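A Morning at the Nikzad Open Day in Maltden

I'd been meaning to go see a checkout-free store from the back end for ages, so when Nikzad opened up its Maltden site for a morning I signed up the same hour the email landed. I run a small grocery and housewares shop in Budley, and I've read more brochures on this stuff than I care to admit. Brochures never tell you where the boxes go.

The drive took me longer than planned (they're digging up the road past Joltadbridge again, so go the long way if you're coming from the south). Coffee was on at 9, and the tour started with a talk on how the company got into store software. It began with inventory tools for garden centers and only moved into grocery later. The talk ran long, but the question time at the end was lively. Most of us were shop owners and we all wanted to ask about money!
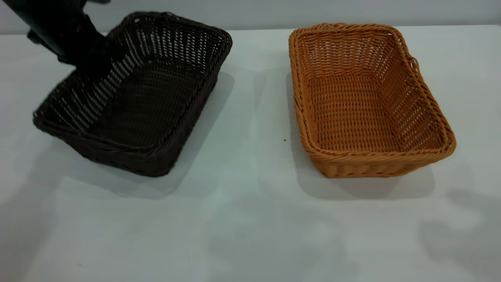

Pricing is a monthly fee based on floor area, plus a setup charge that they'll spread over the first year if you ask. I did ask. There's a lower tier that does only stock counts and shelf alerts, without the automatic checkout, and I think that's the one most of us would start with. My own trouble is baskets and other odd-shaped goods, things like a dark brown wicker one with rounded corners that never sits square to the shelf and never carries a barcode where you want it. The staff said you can set those up by hand in the catalog, with your own photos and a shelf location, and that it takes a few minutes per item. I have a lot of items, so that's a winter project for me.

After the talk we walked through the demo store, which is bigger than I expected. They told us it has 116 cameras in the ceiling, and I have to say I stopped noticing them pretty fast. You scan your phone at the gate, pick up what you want and walk out. My receipt came through in under 60 seconds and it was right, down to the yogurt I picked up, put back and then picked up again out of pure mischief. A woman in my group swapped two cans between shelves and hers came out right as well. One man's took a good while longer to arrive, and he was charged for a loaf he said he'd left behind. They fixed it at the desk with no fuss, but I'd want to know how often that happens on a busy afternoon, and I didn't get a clear answer.

I also asked what happens when the internet goes down, because in Budley it does. The store keeps running on its own server for up to 6 hours and sends the receipts later. That's better than what my current register does, which is sulk. 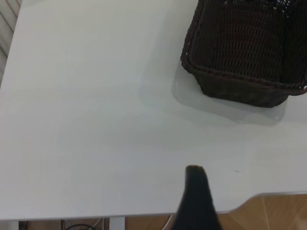

The stockroom

My favorite part, and I know how that sounds. The back room works from the same count as the shop floor, so when a shelf runs low the tablet by the door shows what to bring out and which bay it's in. You can set the trigger level item by item. I set mine by eye and memory at the moment, and my memory isn't what it was. Deliveries get checked in on the same tablet, and anything short is flagged right there — I could have used that all through December, when one supplier shorted me 3 times and I only caught it while doing the books.

What I didn't love was the returns screen. It took far too many taps to put one item back into stock, and when I said so a couple of people behind me nodded. The staff wrote it down, at least.

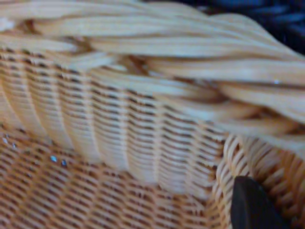
Seasonal goods got their own little session before lunch, and I'm glad I stayed for it. The reports can show you last year's sales by week next to this year's orders, and you can leave a note on any line, so next spring I'll be able to see why I bought what I bought. I overbought on picnic things last year and still have a corner full of them. The pale straw-colored wicker with the thick braided rim sells fine for me at full price, while the cheap thin stuff sits there until I mark it down, and I'd like to see that on a chart instead of arguing about it at home. Notes also carry over if you rename a product, which my present system can't manage.

Lunch was sandwiches, decent ones, and there was a table with sample contracts you could take away. Read the part on who owns the shopper data before you sign anything. The wording in mine was fairly plain, but there's a clause on sharing totals with suppliers that I've asked them to explain in writing.

I'm leaning toward the lower tier for a trial, starting with the stockroom only. If you're thinking of going to the next open day, parking is behind the building, the entrance is on the side, and bring a sweater for the chilled aisle.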